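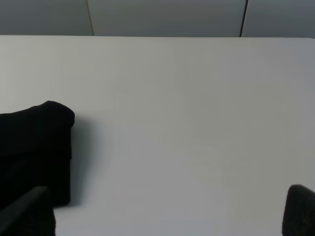 The meeting opened with the question of how we fold and pack the shirts for the spring walk. The working group met in the side room at Flurnbridge on 2019-02-05, and the minutes of the previous meeting were accepted with one correction (the parcel for Bornon was sent by post and was not collected). It was agreed that folding shall be done on the white table by the grey panel wall, with black shirts put to the left side so that the rest of the surface stays free for the work. Members who prefer to fold on their knees may continue at home, but in the room we use the table.

1. Apologies
Two members had sent apologies. One of them had sent also a written comment on item 4, which was read out.

2. Stock of shirts
The supplier, Nair, has confirmed the second delivery. It contains 40 shirts, of which 18 are in size medium. The large size is again short. It was asked if we can exchange some of the small ones, and the secretary will write to Nair before the next meeting. The invoice is not yet paid, as the delivery address on it is wrong.

There was a discussion whether we should order long sleeves for the helpers who stand at the river crossing. Some members found this too expensive. Others remembered how cold it was at the crossing last year. The item is postponed.

3. Method of folding
Three ways of folding were compared. The first is to fold the shirt in half along the length, then the sleeves in, then twice from the bottom. It is quick, but it puts a hard line in the middle of the print. The second is the shop way, with a piece of card under the back. This gives the neatest result, but the card must be pulled out each time and it slows down the beginners. The third is to roll the shirt. Rolled shirts travel well, but at the giving-out desk one cannot see the size without opening them. 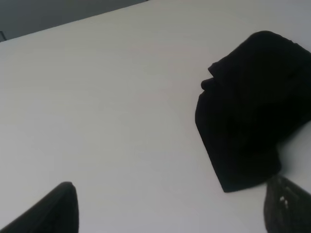 Black cloth on the folding table, item 3.

After the discussion the group chose the second way, with card. The reasons given were the print and the look of the pile on the desk. It was noted that dark fabric shows every piece of fluff, so the table shall be wiped before we begin and food stays in the other room. A clothes brush will be bought. One member offered a sticky roller, which was accepted with thanks.

The steps as agreed:
Lay the shirt with the front down and smooth it from the middle to the sides.
Put the card below the collar, in the centre.
Fold one side over the card, lay the sleeve back, then do the same on the other side.
Fold the bottom up to the collar in two moves, take out the card, and turn the shirt.

The question of buttons and zips was raised, but it concerns only the jackets and we did not go into it.

4. Packing and boxes
Cadden can give us used boxes without cost if we fetch them ourselves. The boxes are a little deeper than those of last year. It was decided to put 10 shirts in each box, one size per box, with the size written on the short side and on the lid. Mixed boxes made much trouble last time - the desk had to open everything to find one small shirt.

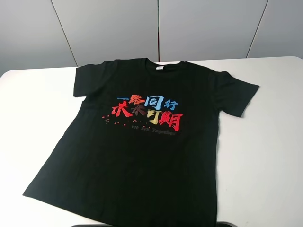 The written comment on this item asked that the shirts are laid with the print upwards in the box. This was agreed without a vote. The same comment asked for tissue paper between the layers. The group was divided. Tissue paper protects, but it costs money and somebody must throw it away afterwards. It was decided to try it in one box only and to look at the result.

Shirts that come out of the bag badly creased shall be hung for one night before folding. We have no iron in the room and will not buy one.

5. Money
The amount set aside for shirts, boxes and transport remains at 1,000. The brush and the marker pens are to be taken from it. Receipts please in the envelope and not in the drawer.

6. Other business
The key of the side room must be returned the same evening. The lamp near the door is reported as broken for the second time.

7. Next steps
Secretary: letter to Nair about sizes and the address on the invoice.
Two members: fetch the boxes from Cadden.
All: folding evening, date to be sent round. All boxes are to be ready for transport to Bornon by the first week of May.

The meeting was closed after item 7.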